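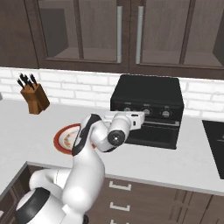

Kitchen scene, toaster oven task, gripper up at the control strip

Ticket: Arm stalls at the toaster oven knobs in the Terono kitchen pack
Product: Terono simulator, kitchen pack, mobile arm add-on
Status: Open, workaround found
Opened by: Skulow desk

Hi all, me again, the one with the question about lighting presets in August (that's all fixed, thank you, the new preset loader is great).

We bought the kitchen pack to try out our knob-turning routine before we let it anywhere near real hardware, and most of it has been a pleasure. Drawers work. Cabinet doors work, even the glass ones, which I had been dreading. But the toaster oven has been eating my week. The arm drives up, reaches across the counter, gets the tip of the gripper right up to the control panel and then just sits there pushing. The task never reports success, never reports failure, and eventually the episode times out. The log gives me this, over and over:

contact: gripper_tip / oven_body
waiting for: gripper_tip / oven_knob
planner: goal not reached, retrying

What I'm running: the kitchen pack as it came from the store page, default counter layout, the mobile arm add-on with the stock gripper, and our own task script on top, which we call Macapagal. Macapagal is pretty simple. It asks the scene for the position of a named knob, parks the base, moves to a point in front of the knob, closes in, grips, turns, lets go. It works fine on the stove knobs in the other kitchen layout, so I don't think the turning part is broken. It never gets that far anyway!

Steps to make it happen on your side:

Load the kitchen pack, default layout.
Spawn the mobile arm at the counter marker.
Call the knob task on the toaster oven, any of the three knobs.
Wait.

I ran it 100 times overnight with the random seed changing each time, and it got stuck in all but 2 of them. I watched the replays of the good ones hoping for a clue and they look like luck to me. The gripper slid along the panel, bumped a knob, and the grip check passed.

Stuff I tried before writing in:

Restarting everything. No change. (I know, I know.)

Resetting the scene cache from the tools menu. No change, although it did make the scene load faster, so I'm keeping that one.

Switching off the props on the counter. I had a theory that the planner was being weird about the red-rimmed plate, because the arm passes over part of it on the way to the oven and I thought maybe it was taking a strange path to stay clear of the food bits. So I turned off the plate, and then the knife block too for good measure. Same result. I put them back because our whole point is to test with clutter.

Slowing the arm down to half speed. It gets stuck more slowly.

Swapping the gripper for the narrow one from the Altutside add-on. This one was interesting. It still got stuck, but the contact point moved, and the log started to show a tiny gap between where the gripper thought it was and where it was drawn. I should have followed that up right away and instead I went off and spent an afternoon on friction settings. Don't do that, the friction settings are fine.

Turning on the collision overlay. Okay, so this is where it got good. With the overlay on, the oven body has a collision box that comes forward past the front of the control strip, so the knobs are mostly buried inside it. The drawn knobs stick out and look perfectly reachable, but as far as the physics is concerned the gripper is hitting a flat wall before it can close on anything. The door handle has its own shape and is okay, which explains why the open-the-door task from the tutorial never had a problem.

So that's my best guess for the cause: the body box on the toaster oven is too deep by the thickness of a knob, more or less.

Update, same day

Support wrote back quickly (thanks!) and asked three things. Copying my answers here so they're in the ticket.

They asked if I had scaled the oven. I have not. It's at whatever size the layout puts it.

They asked if the base was parked at the right distance, since a base that's too close can fold the wrist up and leave no room to come in straight. Fair question. I tried the base at a bunch of distances and headings, including further along the counter. When it's too close the elbow does get bunched up and the motion looks ugly, but the contact report is the same at every distance. I did find that the default marker puts the base closer than I'd like, so maybe that's worth a look separately.

They asked if the red indicator light changes when the gripper makes contact. No, and I don't think it should, going by the docs. The light is supposed to follow the knob state, and the knob never moves in the stuck runs. If I set the knob state by hand from the console the light does respond, so that link works.

Update, a day later

Tried the suggested fix, which was to set the oven to use mesh collision in place of the box. It does work in the sense that the gripper can get hold of a knob now. Yay! But the whole scene slows way down, and I mean slide-show slow once the gripper is in contact. An episode that used to finish while I reached for my coffee took about 40 seconds. For a demo I could live with that. For training runs I really can't, we'd be here until spring.

It also brought in a new wobble. With mesh collision on, the gripper sometimes jitters when it touches the edge between the panel and the flat top of the oven, and every so often the arm gives a kick like it touched something hot. I've attached a log of one of those. The contact lines go back and forth between two faces of the mesh many times in a row, which looks like the classic sharp-edge thing to me, but you folks know the engine and I don't.

Workaround that I'm using now

In case anybody else finds this ticket by searching (hello, I hope your day is going better):

Leave the oven on box collision. Open the scene file in the Terono editor, find the oven body under the counter appliances group, and pull the front face of its box back until it lines up with the drawn panel. The editor's snap will fight you. Hold it off with the snap toggle and nudge it by hand. Then give each knob its own cylinder shape and make it a child of the knob joint, so that it turns along with the knob. If you forget the parenting part the cylinder stays still and the gripper will happily hold on to it forever while nothing turns. Ask me how long that took to notice.

Save it as a new layout and don't overwrite the pack's own file, or the next pack update will wipe it out. Then point your task at the new layout name.

After that my overnight run went from hopeless to pretty decent. Still some misses, mostly on the knob at the far end of the strip from the arm, where the wrist has to come in at an angle. I think those are on me. Macapagal always comes in square to the panel and it probably needs a second approach for that knob. I'll work on it and won't clog up this ticket with it.

What I'd love from you

A fixed collision shape for the toaster oven in the next pack update, with separate shapes on the knobs like the stove already has. I can send over my edited layout if it saves you any time, though be warned that I lined it all up by eye.

A note in the kitchen pack docs listing which appliances have working knobs and which ones are good for doors only. I would have paid for the pack either way (the counter scenes are really useful to us and my boss loves the white brick), but I'd have planned the week differently.

And maybe a warning in the log when a grip target is sitting inside another object's collision shape? The planner knew where the knob was and knew where the box was. If it had told me "hey, this thing you want is inside a wall" I'd have been done in ten minutes. Right now "goal not reached, retrying" could mean almost anything.

Question on licensing, sorry for sneaking it in: if I send the edited layout to a partner team who also have the kitchen pack, is that okay? They don't have the mobile arm add-on, only the pack. I looked at the terms and got lost somewhere in the part about derived scenes.

Update, 29th October

Reply came in. Short version: they reproduced it, the oven body box is confirmed too deep, and a fix is going into the next pack update. The mesh jitter is getting its own ticket, so please put any jitter reports over there. Sharing the edited layout is fine as long as the other team has its own license for the pack, and they don't need the arm add-on just to open it. The log warning went on the wish list with no promises, which is fair enough.

They also asked me to leave this one open until I can test the update against the original layout. Will do. I've kept a clean copy of the scene and the same seeds, so I can run the exact same batch again and post the before and after.

One more small thing for whoever picks this up: after the layout edit, the thumbnail in the scene browser still shows the old one. Clearing the cache doesn't refresh it. Very low priority, just confusing when you have several copies with almost the same name like I do now.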